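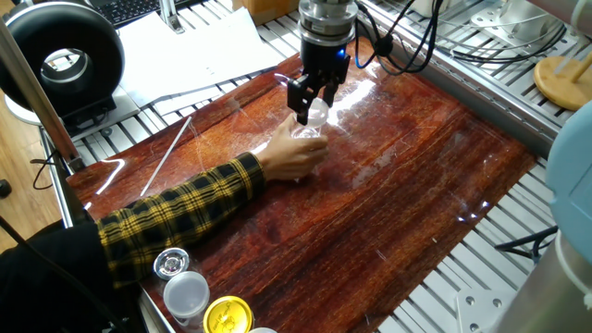
According to one comment left on the March version, a checklist for jars and lids is a waste of paper, as anyone can see whether a jar is broken. I doubt it. Most of what gets past people at Kustik is a hairline at the rim, and you feel that with a fingertip before you see it.

JAR AND LID TABLE - INSPECTION CHECKLIST
Kustik workroom. Replaces the sheet we got from Motard, which had a box for "general condition" that everyone ticked.

1. Table top
[ ] Surface wiped, no grit
[ ] Scratches checked with a fingernail
[ ] Any line running across the wood grain looked at from both ends
Comment: Fine white scratches are passed. A line that catches the nail is not. I've been told more than once that a line is "just the pattern." Maybe, but check.

2. Front edge
[ ] Loose caps and lids moved back from the edge
[ ] Paper lying flat and not hanging where a sleeve can drag it
[ ] Sticks and rods off the part of the table where hands work
Comment: The round lids roll. Motard's sheet said to keep items "a safe distance" back and left it there. We use a hand's width.

3. Glass jars
[ ] Rim and base felt for chips
[ ] Lid turns on without forcing
[ ] Jars kept together, with a gap between them
Comment: The Carach catalog says their glass is good for 2000 openings. I would like to meet the person who opened one 2000 times. Check every jar at the start, including the new ones.

4. Plastic jars and cups
[ ] No splits at the rim
[ ] Lid sits level
[ ] Stands upright by itself, without rocking
[ ] Wall not squeezed in when it is held
Comment: Clear plastic hides splits under bright lights. Tip it and look again.

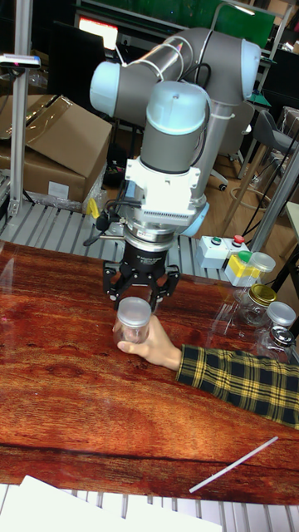 Item 4: clear jar, frosted white lid, hand at the base.

5. Hands and sleeves
[ ] Low hold on the jar, fingers clear of the lid
[ ] Cuffs buttoned or pushed up
[ ] Nothing standing in the path of the forearm
Comment: Šimek's training handout calls loose cuffs a minor point. I disagree. Glass mostly goes over because of an elbow or a sleeve, and the person is always looking at some other jar when it does. Reach from the side that has no glass on it, or move the glass.

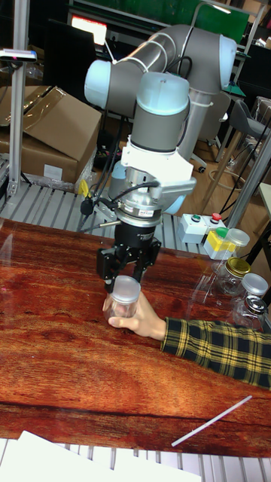
Keep the glass in one group if you must have it on the table at all, and put the tall or top-heavy pieces at the back. Two jars one behind the other at the side edge get marked "fix now," even if they have stood there all morning.

6. Stop switch
[ ] Buttons in reach and not covered
[ ] Both pressed and released before work starts
Comment: "It worked last time" does not count as a check.

7. Rejects
[ ] Chipped glass in the lidded bin
[ ] Split plastic in the bag, lid kept if sound
[ ] Reject sheet filled in
Comment: If 20 checks in a row come back with no rejects, I will assume the jars were not looked at and do the next one myself.

Result: pass / fix now / do not use
Time of check: ______
Initials: ______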